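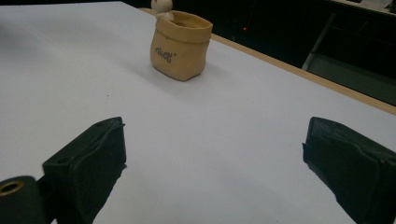
Title slide. The little tan pot, folds and all.

Keeping Less, Keeping It Well
Speaker notes, Ona Krūmiņa
Utlow Library, Wednesday evening group

Welcome and settling in

Say good evening, thank the library for the room, and let people finish with their coats before starting. Thank Ragnheiður Bisgaard for the invitation, and for the cake if she has brought it again (she said she might!).

Start with my aunt's house on Lūse Lane. When she moved to a smaller place, my cousins and I spent most of June going through her cupboards, and I had told everybody it would take a long weekend. I was very sure of myself. We opened the linen closet first and I sat down on the stairs and stayed there for quite a while.

Tell them about the buttons. She had saved them in tins, and my cousin, who likes to know things, tipped out one tin and counted 720. Pause for a laugh here, then say that we kept the tin, and that I still dip into it whenever a cardigan needs one. So I am not here to tell anyone to throw out their buttons.

Where the trouble starts

Most of us don't mind the big things. A wardrobe either fits in the new bedroom or it stays behind, and that argument is over by lunchtime. It's the small things that wear you out, the dishes and souvenirs and the pots that came with a plant somebody gave you when you were in the hospital. Each one wants a decision, and by four in the afternoon you have no decisions left in you and everything goes back in the box.

Ask the room: what have you moved from one house to another without ever unpacking? Give them a good minute. Someone will say a fondue set. If they're shy, offer my bread machine, an old Bemetico with no paddle.
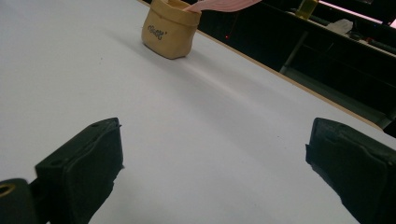 Sorting on a table

I like a table for this, at a height where you can stand comfortably, and I like to bring things out a shelf at a time. The floor is hard on the knees and everything looks like junk down there.

My 3 questions, read slowly, people like to write them down:
Would I notice if it were gone?
Do I know who would want it?
Have I got a place for it, today, in this house?

Mention that the second one needs a phone call. Don't guess! I guessed that my brother wanted the fishing lamp, mailed it to him, and he mailed it right back with a very short note.

Photographs and paper

Go gently here. In the year 2000 I threw away a folder of my mother's recipes, thinking my sister had copies, and she thought I did. I still can't make the plum dumplings come out right. Keep paper for last, when you're rested, and let it take 2 evenings if it wants them.

Skip the part about scanning if we're past half past seven. 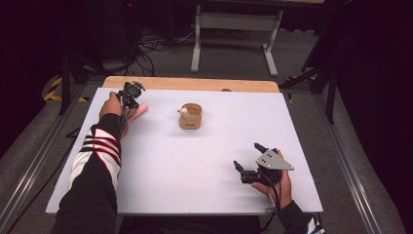

Living with what stays

Use the things. Put pencils in the good cup, drink from the wedding glasses, wear the brooch to the grocery store. My aunt eats her porridge from the blue bowl that used to live behind glass, and it has a chip in it now and she says the porridge is much better.

Questions

Someone usually asks about selling. I'm no expert, so point them to the handout, where I've listed the Wiko shop and its opening hours. Remind everyone to take their chairs back to the wall, and that the button tin is by the door if anybody wants a rummage on the way out.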